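Moving the spare room round

14th June

I've been putting off the spare room for 3 years. It was where things went when we couldn't decide about them, and by April you couldn't open the door all the way. Rhys Paewai was due to stay for a fortnight, so it had to be done.

The first thing to go was the desk. It came from the old Meireles office when they closed and it weighed more than I did. Hélder Antunes took it for his workshop and brought his cousin's van, but the van door was 2 centimetres too narrow and we had to take the legs off in the street. One bolt had rusted solid. We sawed through it in the end, and Hélder says he'll weld something on.

After that it was mostly paper. I kept the house documents and the letters from my grandmother, and got rid of the rest. There were gas bills from a flat I left in my twenties. There was also a full run of the Canier newsletter, 52 issues, which I offered to Lourenço Peixoto as he used to write for it. He took four and told me to recycle the others.

Painting took longer than I expected. The walls had been a dark cream and needed an extra coat near the window, where the old colour kept coming through. I bought cheap rollers first and went back for better ones – they left fluff everywhere. The skirting boards I did with a small brush over two evenings, with the radio on.

The bed is second-hand and came with a decent mattress. I put it against the inside wall, as the outside one gets cold in winter. The curtains are the ones from the old living room, taken up by a hand's width. I did the hem by hand and it's not very straight.

What's left is storage. I'd like open shelves, low enough to reach from the bed, and in a proper colour now that the walls are plain. My sister thinks they'll collect dust. She's probably right, but I've had enough of cupboards I can't see into.

Rhys arrives next week. The door opens all the way now.
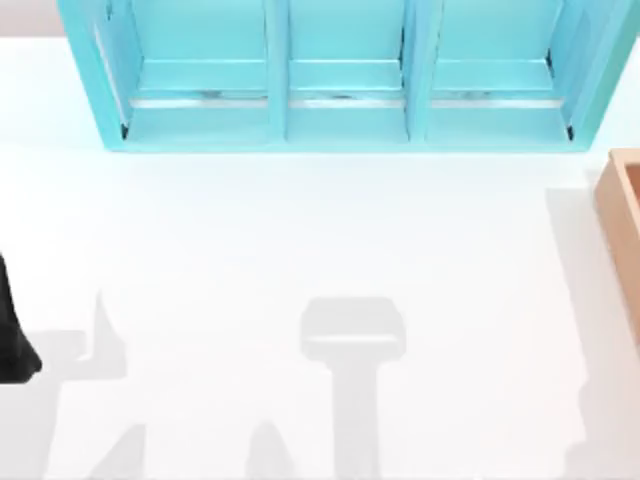
Turquoise shelving in three bays, rendered on a white top.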